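Home > Home and Garage > Tools and Hardware

What is the best way to sort a big mixed lot of screws, bolts and washers?

Asked 6th September
3 answers

I bought the contents of a garage from an estate sale on the Erkside end of town. Most of it was easy to deal with, but it came with five coffee cans and two buckets of loose hardware. Wood screws, machine screws, hex bolts, nuts, washers, cup hooks, picture hangers, a lot of bent nails. Some of it is metric and some of it is not. I weighed a scoop and did the math and came up with 4,000 pieces, and that was only the cans.

I tried sorting one can at the kitchen table last weekend. I put everything into muffin tins by size and gave up after two hours with most of the can still full. My problem is that every time I think I have the categories right, something turns up that doesn't fit and I need another cup.

I would like to keep what's useful because I do a fair amount of fence and shed repair. I don't want to spend the whole winter on this. I also have a wall cabinet with 20 drawers (it's a Vurkusetti, the one with the clear fronts) and I would like everything to end up in there if it can.

Is there an order to do this in that goes faster? And how do you tell metric from inch without measuring every single one?

Answer 1 (marked as helpful by the asker)

You are sorting too fine too early. Do it in passes, and keep the passes rough.

First pass, pull the trash. Bent nails, stripped heads, anything rusted enough to leave powder on your fingers. Don't sort anything else while you do this. In a lot like yours I would expect to lose a good part of it right here.

Second pass, by type only. Pointed things in one pile, flat-ended threaded things in another, nuts in a third, washers in a fourth, and everything odd in a fifth. Ignore length and thickness. The odd pile is what saves you, so be generous with it. Cup hooks and picture hangers go there and you don't think about them again until the end.

Third pass, take one pile at a time and split by thickness. Length comes last, and for most people it is enough to have short, medium and long.

Work out of something wide and open with sides. A coffee can is the worst thing to sort from because you can only see the top layer and your hand doesn't fit. A metal bin or an old roasting pan on a table at standing height is good, and metal sides mean you can run a magnet around in there. The magnet also picks out brass, aluminum and most stainless for you, because those are what stay behind. Wrap it in a plastic bag first – turn the bag inside out and the steel drops off.
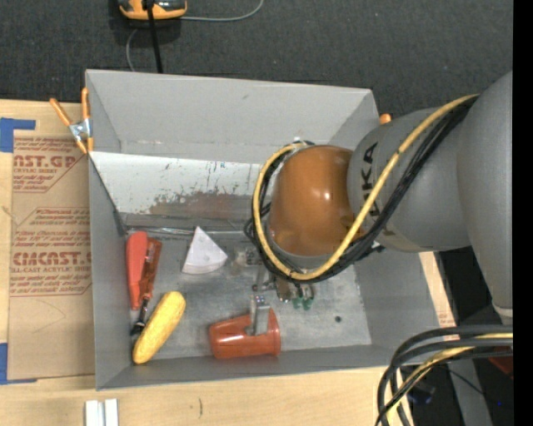 Lahcen Lamrani: I agree with the passes but I would add one thing, which is to wash it all before the second one. Old garage hardware is usually greasy and the dirt hides the threads. Hot water and dish soap in a bucket, swirl, drain through a colander, then spread it on an old towel in the sun and turn it a couple of times. If you put it away damp you will be throwing it out in October.

Good point about washing. I would do it after the trash is out so you don't wash things you are not keeping.

On metric versus inch, get a thread checker. It is a strip or a wire loop with a nut or stud for each common size, marked, and you try your bolt in it until it spins on freely. It should go several turns with your fingers. If it catches after one turn it is the wrong thread, even if it looks close. On larger hex bolts look at the head first. Metric ones usually have a number with a decimal on it such as 8.8 or 10.9. Inch ones often have short lines coming out from the center, or nothing at all.

As for the drawers, give wood screws and deck screws the most space, seeing what you use them for. Washers can share a drawer. Keep a drawer near the bottom for the odd pile and accept that it will always be a mess.

Answer 2

Just scrap it. I kept all my uncle's hardware for years and every time I needed four matching bolts I found three and went to the store anyway. A box of 100 deck screws doesn't cost much. Keep the big bolts and take the rest to a metal recycler. The yard on Barska Road takes mixed steel but call first.

Answer 3

I don't agree with scrapping it but I would set a limit. What I did was sort for half an hour at a time with the radio on, and stop when the timer went off. I got through more than 1,000 pieces in a week that way and it never felt like a chore. It also helps to throw out single items. If there is only one of something and you can't name a use for it, let it go.

For labels, don't write on the drawers. Glue or tape one of each screw to the front. My Ramalho cabinet has had them on with hot glue for years and only a couple have come off. You find what you want a lot quicker when you can hold the old screw up next to it.

Also check for hardened screws and old drywall screws mixed in with the wood screws. Drywall screws are thin and black and they snap if you use them on a fence. I keep mine in a jar away from the others.

Comment from the asker: Thanks, I pulled the trash out of all five cans tonight and it came to nearly half a bucket. Ordered a thread checker. Does anyone know if the wire loop kind is any better than the

Show full comment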